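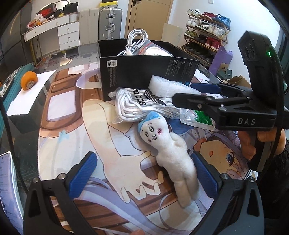

Research notes: compassion training and who stays with it

The Drameck working group on prosocial behavior met on March 5, 2019, to review results from the compassion training study. Idalina Rebelo presented the main findings. A short version follows for members who could not attend.

The study enrolled 72 adults and assigned half to a daily loving-kindness exercise and half to a reading group of equal length. Both ran for 10 weeks. The primary measure was a sharing task in which each participant received 600 tokens and could pass any number of them to a stranger in a second room. Self-report scales were collected at the start, at the midpoint and at the end.

Participants in the meditation group gave more at the end than at the start. The reading group also gave more, though the increase was smaller. Rebelo noted that the two ranges overlap and that the sample is too small to separate a training effect from a general effect of meeting regularly with the same people.
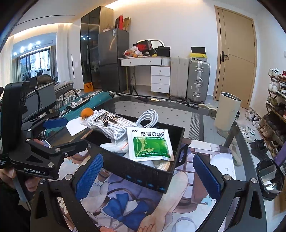 Most of the discussion concerned dropout. Nearly 60 percent of those who left did so before the midpoint measure, and they had scored lower on the empathy scale at intake. If the less empathic participants leave early, the final averages will rise whether or not anyone has changed. Rodica Ene asked for the analysis to be repeated with all assigned participants included, and with missing values handled under more than one assumption.

Marama Te Moana raised a separate point about the word "altruism." The sharing task measures a costly transfer to a stranger. It does not measure motive, and a participant who gives in order to look generous scores the same as one who gives out of concern. She suggested "giving" in the results section and "altruism" only where motive is discussed.

The revised analysis will be circulated in August. Comments on the draft should go to Denise Dunmore.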